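The demo is not the product

Dec 7, 2022 · 4 min read
By the Rivitz desk

I have now sat through the Leltell pitch twice. Once in September, once last week. Same deck, new price. And I still think small shops should hold off, even though I like the thing more than I expected to.

Quick recap for anybody who skipped the launch. Leltell sells a subscription. You pick a tabletop arm from their list, you send them your task (sort this, put that in a tray), they build the whole bench in simulation, train on it, and send back a policy you load on your own hardware. $706 a month, 30 day trial, setup fee of $1282 that they will waive if you push. Push.

The good part first. The sim scenes are better than they were. Lighting is decent, shadows fall where they should, and the objects are the sort of junk people really have lying around instead of colored cubes. I've complained about colored cubes for years so credit where due. You also get to look at any episode you want, paused anywhere, and that alone beats Plulham, who send you a success rate in a spreadsheet and wish you luck. 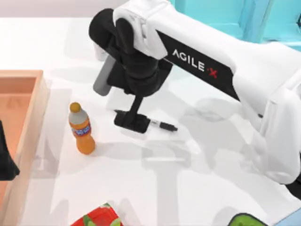 Simulated pick on a white tabletop: gripper down by the marker, orange bottle standing to its left.

Look at what is being asked of the arm there. A marker, lying down. Small, round, and on a real table it rolls if you breathe on it. Getting the pad down to it is the easy bit. What I want to know is what happens at contact, and contact is where every simulator I've used starts telling fibs. Friction is a guess. Finger compliance is a guess. Leltell says they randomize all that. Fine. Randomize over what range, measured on whose gripper? I asked both times. Got a slide about scale.

Same goes for liquids. A bottle with something in it sloshes, weight moves, grip slips. If the liquid is only a color inside the shell then the arm has learned to pick up a solid block shaped like a bottle. Maybe thats fine for your job. Ask before you pay.

Now the money. A shop with two arms and one person who half knows Python is who this is aimed at, and $706 a month is not nothing for that shop. You could put the same cash toward a student intern and a weekend of teleop on your own table, with your own ugly lighting. Slower. Boring. But the data would be yours, and with Leltell it isn't. Read section 2 of the contract, the bit on scene assets. They keep the scenes. Cancel and you walk off with the last policy and no way to retrain it. Change your tray next spring and you're back on the phone.

That is my real gripe, more than friction. Howlader charges more up front but hands over the full scene files, and if they go under tomorrow you can still open them. Clunky software, ugly website, I'd still take it over a rental.

I get the counter argument. Most buyers will never open a scene file. They want the pen in the tray and they want it by Friday. And for plain pick and place with stiff objects on a flat top, I beleive Leltell will mostly get you there. The trial is cheap enough to find out. Just run it on your worst objects and not the ones on their list. Shiny bags. Anything that rolls. Do it late in the day when the sun comes in sideways.

What I'd want before recomending it: contact settings published, scene export on cancel even for a fee, and one uncut hour of the policy running on a real arm. Sales said the export is "on the roadmap". So was the price cut, and it went the other way.

Contact the desk | © 2022 Rivitz | Back to top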